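March 15, 2023

Workshop notes, Clolside festival, visual art displays

Second walk round the Tivau hall with Natália Hudec. The organizers want seven large pieces on the theme of "the river and the town," and we have agreed to build two of them. I still think seven is too many for that hall. Last June they hung everything so close together that people took pictures of each other and walked on.

Piece one is the ferry made of bus tickets. Natália has the tickets already, from the Lostance depot, and they are thinner than I was told. I glued a test strip to muslin with wheat paste. It curled overnight. The second strip, with diluted PVA, lay flat but went shiny, and under the hall lights shiny will read as plastic. She says no one will look that closely. I say the only people who stop at all are the ones who look closely.

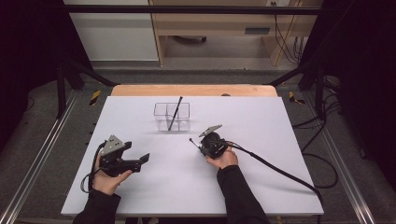 The hull frame is a separate worry. Mikuš quoted for cane and then sent a drawing in steel tube, with no note on the change. Steel will be heavier on the ceiling hooks, and I have not seen a load rating for those hooks, only heard one. Not signing anything until I see it on paper.

Piece two, the wall of painted shutters. Five shutters primed, five still bare. The gray primer drags on the old varnish and I'd sand the lot again before any color goes on. Natália would rather go straight to the blue. We left it there.

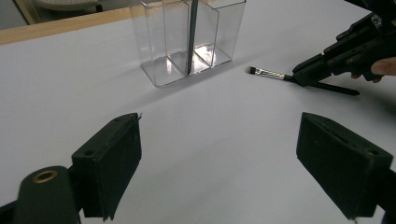
The wall text came back from the organizers at three paragraphs, with "vibrant" in it twice. I cut it to the title, the materials and where the shutters came from. They will probably put it all back.

Also unconvinced by the plan to let visitors write wishes on the lowest row. It was done at Tivau before and by the second evening it was mostly phone numbers — somebody then had to paint over it before opening.

To do: third paste test, matte medium this time. Ask Mikuš for the cane price again. Measure the side door, the shutters may not go through it assembled.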